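4.2 Equipment Budget and Replacement Planning

The second cost category covers the physical items with which the arm comes into contact. In the original plan for the Ratthorpe laboratory, these items were grouped with general supplies and received no separate line. Bennani proposed a different division, under which boards, holders, and rods are budgeted together as one task set and replaced on a common schedule. We follow that division in the remainder of this section.

A task set was priced at 380 dollars, including machining of the holder by Ouazzani. The planning model allows for 2 sets per workstation, one in use and one in storage. With 13 workstations, storage space became a constraint before funding did, and the Poltia site was asked to hold part of the reserve stock. Delivery times also differed between suppliers. Orders placed with Gruda in April were filled in full, while machined parts were delivered in separate lots - a pattern that the purchasing schedule now takes into account.

Replacement rules depend on the kind of contact a part receives. Boards are the least costly item in the set and are bought in bulk, whereas rods are ordered singly and must be matched to the gripper. In the insertion task (Figure 3), the long dark rod meets the top of the red shape-sorter block at the star-shaped hole, so both parts are entered under contact wear. The black holder in front of the block is fixed equipment and is entered under a longer replacement period. Enclosure panels are handled in the same way as holders, and light scuffs or scratches on the floor are not grounds for replacement. Any panel that no longer sits flat is charged to the repair line, for which 158 dollars per workstation has been reserved.

Figure 3. Insertion task with shape-sorter block, rod, and holder.
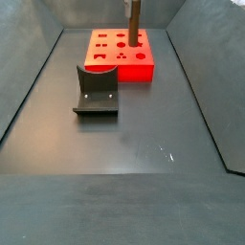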